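Subject: Re: Seed exchange returns

Bit-na Sung wrote:
> Are the Otstead packets to be returned by post, or may branches hold them until June?

Branches may hold up to 10 packets each.

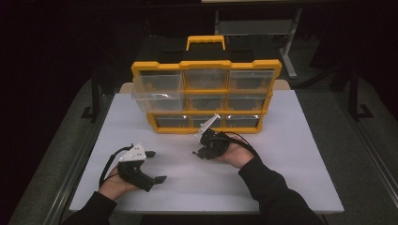

Packets above that number should be sent to the Metdale office with the variety written on the label.

The Walgate branch has asked for two more bean varieties. Members able to supply them should reply to this list. 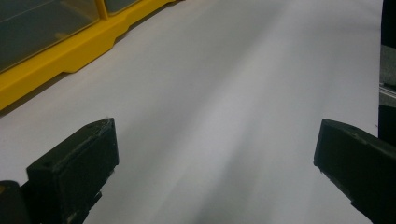 Yellow organizer, upper left.

The revised exchange rules follow. 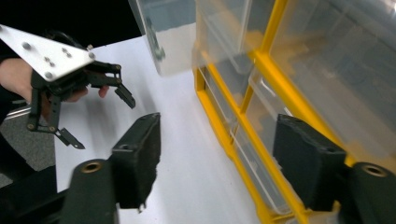
METDALE, 2019-09-20
Each member may request five varieties per season.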